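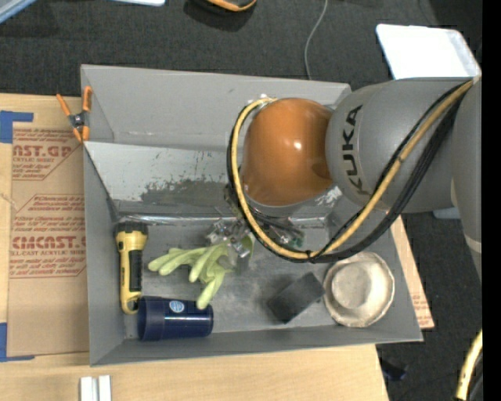 Grey bin on a wooden tabletop

About Grerisar

Grerisar is a language school in Termont. We teach English and Mandarin to adults, mostly in the evenings, and we have 40 places on each course. Ho-yin Chuang and Wen-hsiung Tse opened the school after several years of teaching in people's homes. Ho-yin still takes the beginners. Wen-hsiung looks after the Mandarin classes and writes most of our worksheets.

Courses start in September and February and run for one term. You do not need to take a test to join. We talk to each new student for a few minutes and suggest a group, and you can move up or down in the first two weeks.

The reading room is open to all students. It holds around 600 books, 200 of them in Mandarin, and you may borrow two at a time. Skukus, our conversation club, meets in the same room after class and is free to former students too.

We are on the first floor, above the Lu bakery. There is a lift at the back. To ask about a place, call in at the office before evening classes begin or use the contact form.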